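Home | Guides | Trumis | Tasks | Results | Contact

4. Running the plug task in simulation

Trumis trains and tests insertion policies entirely in simulation. The task is simple to state: get a two-pronged plug into a power strip. Toddlers attempt the real version with great confidence. Policies need more help.
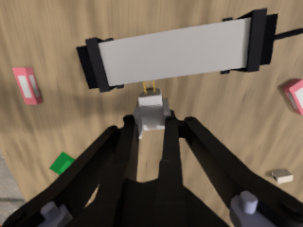
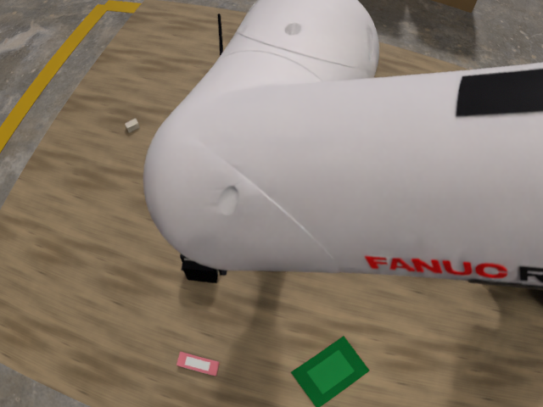

Setting up a run

1. Load the Posholm table scene. Leave the pink and green pieces in place. They are distractors, and a policy that only works on a tidy table has learned housekeeping.

2. Set the random seed to 3337 if you want to compare with our numbers. Any other seed is fine if you want to argue with them.

3. Turn on both views, close-up and wide. The Benavides policy reads both. With only the close-up it still runs, and it will fail in a calm, professional manner.

4. Start the batch. The default is 263 trials, which on one graphics card is a long lunch.

Note: Lighting and table texture change between trials. If the wood grain looks smeared, leave it alone. Two people have filed this as a bug.

Caution: Do not raise the contact stiffness to make insertions "cleaner." The solver will launch the plug across the room, and the scoring script may log it as fast progress.

Reading the result

5. Open the summary file. In our June batch, the Benavides policy finished 111 of the 263 trials. The Ullell baseline, which follows a fixed path and takes no advice, finished 2.

6. Sort the failures by final prong angle before you look at any replays. Most of ours reached the strip with the prongs slightly rotated and then pushed harder, as people do.

7. Save the seed, the scene file and the policy version together. A success rate without them cannot be rerun.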